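Cold War reading: the Danar cables book, anyone finished it?

tesavari_reads
Finished it last night at 2 in the morning and I'm still buzzing! It covers the whole Danar affair from the embassy side, and the chapter on the forged cables is the best thing I've read on the subject in years. The author went back to the declassified files and admits the earlier edition got the timeline wrong. How often do you see that? 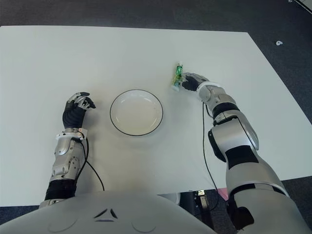
Anyway, chapter 7 is where it really takes off. If you only have one evening, start there and go back for the rest.

Antwi41
Glad you loved it, but I can't agree on chapter 7. He leans hard on one retired station chief whose story changed twice. Page 41 even has a footnote saying so, and then he quotes the man for the rest of the chapter.

tesavari_reads
Fair, but he prints both versions side by side. I'd much rather have that than a cleaned-up one.

zornstead_pete
Long-time lurker, first post. I came to this through the old radio series on Danar and believed every word of it back then. The book knocked down at least half of what I thought I knew, and I had a great time being wrong.

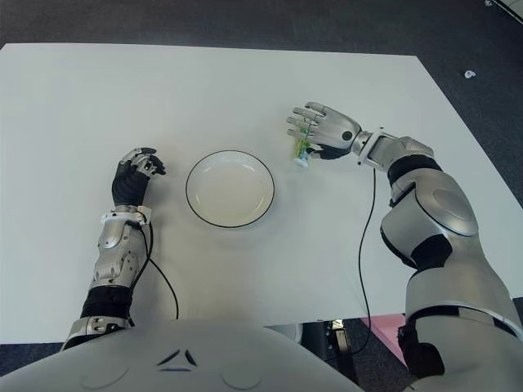
Does anybody know if the Zornstead library talk in November is going to be recorded? I work evenings and would hate to miss it.

Antwi41
They usually post the audio a week later. And ok, I reread the chapter over lunch. Still think he's too easy on the station chief, but the stuff on the shipping company is terrific, I'd forgotten how good that was.

tesavari_reads
The shipping company!! Yes! Start a separate thread on that, please, I have pages of notes.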